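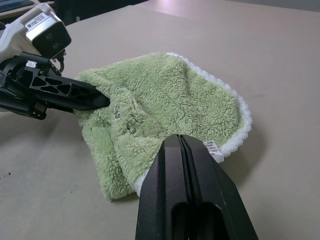 4. Folding and resting behaviour of long-pile cleaning cloths

4.1 Materials

The cloths and towels in this part of the study were drawn from the stock described in Section 3. The set comprised 27 pieces. It included flat-woven tea towels, looped terry hand towels, short-pile microfibre cloths and long-pile microfibre pads of the kind sold for dusting and for damp floor work. The long-pile pads were supplied by Skudumis and the flat-woven pieces by Flilport. Both suppliers were told that the goods would be laundered and handled repeatedly, and neither took part in the design of the trials or the analysis.

Care labels were left attached on every piece. Earlier work in our group had removed them to simplify measurement, but a label sewn into an edge changes the local stiffness of that edge, and a person folding laundry at home seldom cuts it off. Labels that projected beyond the border after folding were noted on the record sheet but were not counted as a fault. Printed lettering on the cloth body was likewise ignored, except where the print was stiff enough to feel as a separate layer between finger and thumb. Pieces with stiff print were given the code P and are treated separately in Section 4.5.

Edge construction was recorded as one of four types: selvedge, turned hem, overlocked, or bound. Bound edges were further divided by binding material. A looped terry binding behaves quite differently from a flat tape, having more thickness and a tendency to curl toward the body of the cloth when the body is lighter than the binding. The curl is strongest at rounded corners, where the binding has to be eased around the curve and carries some tension from the sewing.

4.2 Preparation

All pieces were laundered once before the first trial, without fabric softener, and line dried indoors. They were then left unfolded on open shelving overnight. Pieces intended for the damp series were misted and sealed in bags, and are reported in Section 5. Everything in the present section refers to dry cloth.

Before each trial the piece was dropped onto the table from a height of 400 mm, held by a single point near the middle. The drop was used to produce a crumpled starting state that did not depend on the habits of the person handling it. The resulting states were sorted into three groups. In an open state, the whole outline of the piece could be traced by eye. In a partly folded state, one region lay flat and at least one corner or side had doubled over. In a closed state, no complete side was visible.

Long-pile pads settled mostly in the partly folded state. The fibres on facing surfaces catch on each other and hold the doubled region in place, so that a corner which has turned under during the drop tends to stay there. Flat-woven towels landed in the closed state more often, but opened readily when one corner was drawn away from the heap.

4.3 Spreading

The task was divided into spreading, folding and resting. Spreading was taken to be complete when no part of the piece was doubled and every edge lay within 20 mm of its position on the outline card. Smoothing by hand was permitted. Lifting the piece fully clear of the table was permitted once per trial, and the lift was noted.

For flat-woven pieces, one lift was usually enough. The cloth was held by two adjacent corners, shaken lightly and laid down from the far side toward the near side. The same method worked less well for the shaggy pads. A pad is small and heavy for its area, and it does not billow when shaken. Laying it down in one motion tended to trap the near border underneath, particularly where the border was thicker than the pile next to it. Tamsin Goodwin suggested that the pads be spread without lifting, by locating the ridge of the fold and peeling the upper layer back across it. The suggestion was adopted after the pilot and was used for all long-pile pieces in the main series.

Finding the border was the slowest part of spreading a pad. Where the binding and the pile differed in colour, the border could be followed by eye even when part of it was covered. Where they matched, the handler had to search by touch, and several trials were held up by a fold of pile mistaken for an edge. We recommend that studies using single-colour pads report this separately, as the delay has little to do with the mechanical properties of the cloth.

4.4 Folding

Two patterns were used. Pattern A was a single fold across the longer dimension, followed by a second fold at right angles to the first. Pattern B was a fold into thirds along the longer dimension with no second fold. Pattern A is the more common of the two in the household survey reported in Section 2. Pattern B was included at the request of Noeline Baxter, whose experience in commercial linen supply was that narrow cloths stack better in thirds.

A total of 424 folds were recorded. The final series was run on 10/2/18, and no changes were made to the procedure after that day. Each fold was scored on three measures: the greatest distance between edges that should have coincided, the height of the folded stack at its thickest point, and the change in that height after the piece had been left alone. The finished state for the first two measures was taken at the moment the hands left the cloth. The arrangement on the table for a folded piece is given in Figure 4.

Figure 4. Folded towel on the tabletop. 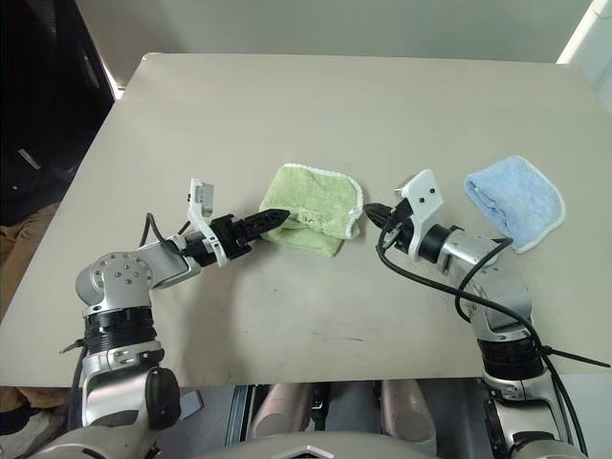

Edge mismatch was smallest for flat-woven pieces and largest for the long-pile pads. Part of the difference is a matter of definition. The edge of a pad with loose curly fibre is not a sharp line, and a reading taken to the fibre tips will differ from one taken to the base of the pile. All readings reported here were taken to the outer stitching of the border. Lachlan Donnelly and Rochelle Maihi read the same pieces independently, and where their values differed the piece was measured a third time with both present.

Stack height followed pile length, as expected, but not in simple proportion. Two layers of a long-pile pad folded with the pile inward were thinner than the same two layers folded with the pile outward. When the pile faces inward the fibres interlock and the layers draw together. When it faces outward the backing fabrics meet, and the pile on each face stands free. The effect was visible in both patterns and was stronger in Pattern A, where the second fold places one of the pile surfaces under compression.

Terry towels did not show this effect. Loops on facing surfaces rest against each other without catching, and the direction of the fold made little difference to the height of the stack.

4.5 Resting

Once folded, each piece was left on the table without a weight. Flat-woven pieces kept their shape. Bound pieces opened slightly along the last fold made, with the upper layer lifting at the corner furthest from the first fold. In the pads this lifting began at the border and stopped where the pile took hold, giving a raised rim around a body that otherwise lay closed. The rim disappeared under light hand pressure and returned when the pressure was removed.

Pieces coded P behaved as though they had an additional crease line at the boundary of the print. If the intended fold fell close to this boundary, the cloth folded along the print and not along the midline, and the error carried through to the second fold. Jolene Tuhiwai proposed that such pieces be folded with the print on the outside. This moved the crease back toward the midline in most of the trials in which it was tried, though too few printed pieces were available for a firm statement.

The care label had a small and consistent effect. A label that lay inside the fold held the adjoining edges apart along its own length. A label that projected from the fold had no measurable effect on height, although it made the piece harder to slide into a close-fitting drawer divider. Users in the Faulkner trial had raised the same point about divider width.

4.6 Table surface

All trials used the same flat, matt surface. Friction between cloth and table was not controlled beyond this, and the surface was wiped between series. A short check on a polished board gave the same ranking of materials, but the peeling method in Section 4.3 was harder to carry out there, the lower layer tending to travel with the upper one. The storage trials in Section 6, which use the Proteo drawer insert, were therefore prepared on the matt surface and transferred by hand after folding.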